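Subject: Re: [oldtv] Curkico - episode order and the new discs
From: Tuva Forsberg

Florêncio Simões wrote:

> Hello all,
> I finished watching the first box of Curkico from Brelard and I am
> confused. The leaflet says the series has 13 episodes and that the
> order is the one of the first broadcast. But in the third episode the
> grandmother already knows about the sale of the hotel, and the sale
> only comes in the seventh. Did they change the order, or was it always
> like this? Also, does somebody have the old recordings to compare? My
> own tapes went to my cousin and he does not answer.
> Florêncio

Dear Florêncio and everybody,

I have the recordings my mother made from the television in the eighties, all except episode 9, where she ran out of tape after the opening song. I went through them again in August with the discs beside me, so I can answer a part of your questions. I put numbers so it is easier to reply to each point.

1. The order. It was not like this when I saw it. On our tapes the hotel is sold in the third episode, and the one with the grandmother on the ferry comes later. Brelard has put the ferry episode early, and I think they followed the production numbers on the film cans. Trí Hồ wrote to this list before that the two ferry episodes were filmed first, while the boat was available, and that would fit. If you watch 1, 2, 7 and then go back to 3, the story makes sense again. From episode 10 to the end there is no difference.

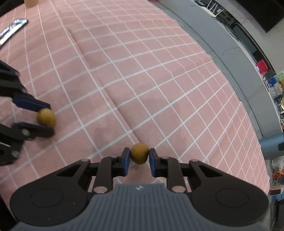
2. The cuts. Episode 5 on the disc is shorter than mine by three minutes. What is missing is the long dinner where Uncle Cao tells about his time in the navy. I know that some people find this scene slow, but it is the only place where he says the name of his brother, and without it the letter in the last episode comes from nowhere. The song at the end is also another version, without the accordion. Huệ Hoàng thinks this is a question of music rights. I do not know enough to say.
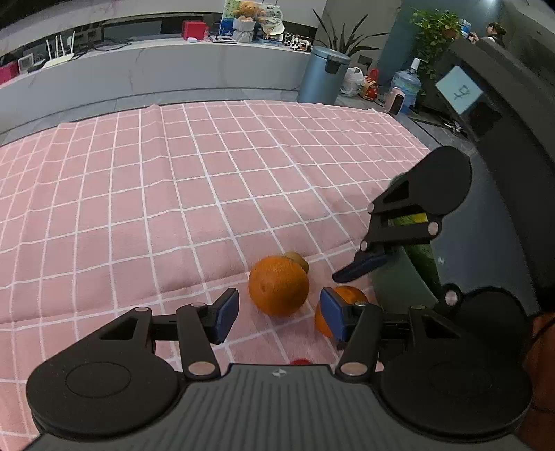
3. The colours. I must be careful because my tapes are old and were played a lot, but I think the discs are too brown in the indoor scenes. The staircase and the reception look as if somebody had poured tea over them. The easiest thing to check is the porter's jacket. I remember it as a strong colour, close to the peel of the orange in the photo, and on the disc it has gone a good part of the way to the kiwi behind it. In the outdoor scenes in Sornanura it is correct again, so the fault cannot be in the cloth.

4. The subtitles. They are quite good until episode 8. After this, another person must have done the work - the aunt is suddenly called "Miss" and the jokes about the lift are translated word by word.

I can copy episodes 3, 5 and 7 for you if you still have a machine that plays tapes. Please write to me outside the list with your address. And if anybody has episode 9 from the television, even in bad quality, I would be very glad to hear. Toàn Đào said once that he had it, but I believe it was the repeat, with the short opening.

Many greetings,
Tuva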